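Drakover Open Day, working group
Minutes of the June meeting

Present: Manon Friesen (chair), Illia Dmytriv, Svitlana Hladun, Tae-yang Heo (minutes)
Apologies: Volodymyr Vakulenko

1. Previous minutes
Accepted with one correction: the hall rental is 1284 dollars, not 1248.

2. Visitors
172 persons have registered. Manon proposed to close the list at this number. Agreed.

3. Demonstration programme
Illia reported on the tidying demonstration. The arm will pick up soft items from a grey upholstered seat. Svitlana asked that the visitors stay behind the tape during each run. Illia will put the tape at 3 metres. It was discussed if children may choose the item. Agreed, but cloth items only.

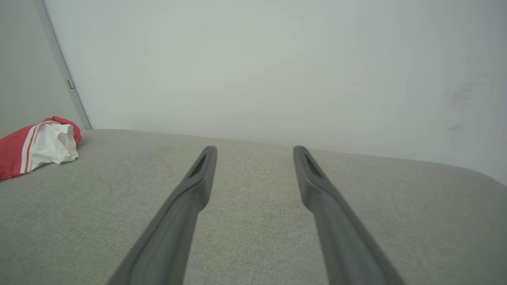 The Skumov group has asked for the same time slot, 10:30. Manon will offer them 11:15 and will inform us of their answer.

4. Printing
Svitlana received the quote from Flemby for 1000 colour programmes. The price is accepted. The text must be sent before noon tomorrow.

5. Other business
Volodymyr still has the key of the side door. Tae-yang will ask him for it.

Meeting closed at 4:40 p.m.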